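In defence of the desk that gives up at the back

by So-ying Tam
2020-07-14

My sister has sent me another article about clearing your desk. It came with a photograph of a white surface, a closed laptop and one stone. The stone, I gathered, was doing the work of a personality.

I have worked from home since January, a little ahead of the fashion, and in that time I have read a good many of these pieces. They all promise that once the clutter goes, the thinking will start. I once cleared my desk completely. I then sat at it for a morning and thought, with great clarity, about where I had put the stapler.

The trouble with the tidy desk movement is that it has never come to terms with electricity. Its desks have lamps that glow without a flex and telephones that live on air. Mine would have none of that. A desk is where the plugs are, and where the plugs are there will be cable, and cable left alone overnight breeds. 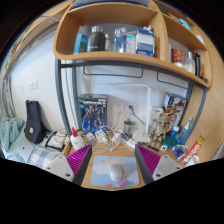 I did try. I bought a cable box from a firm called Plorkeo, which cost 29 pounds and was meant to swallow the lot. It swallowed one adapter and then would not shut. For a fortnight I had the tangle and the box, and dusted both. The box now holds birthday candles and is very good at it.

What I would put in place of all this is a more modest rule: keep the front of the desk clear and let the back go. The front is for the hand and the mouse, and for the elbow of whoever is pretending to listen to a meeting. The back is a sort of hedge. Things live in it. You know roughly what they are, and you don't go poking about without cause.

I would also speak up for the cheerful object. The articles are against these. A mouse pad, if you must have one, should be grey, and a robot model kit should be in a cupboard, or in the past. Why? I have spent whole afternoons on a spreadsheet of 1,496 rows, and I can report that a picture of a rainbow did it no harm. My friend Goretti keeps an unbuilt kit where she can see it from her chair. She says the pleasure is in not having started, and I think she may be the only one of us who has understood leisure.

My sister, I should add, has a spotless desk. She also has a drawer – two drawers, in fact – that she will not open in front of guests.

I have written back to thank her for the article. I said I would print it out and keep it at the back.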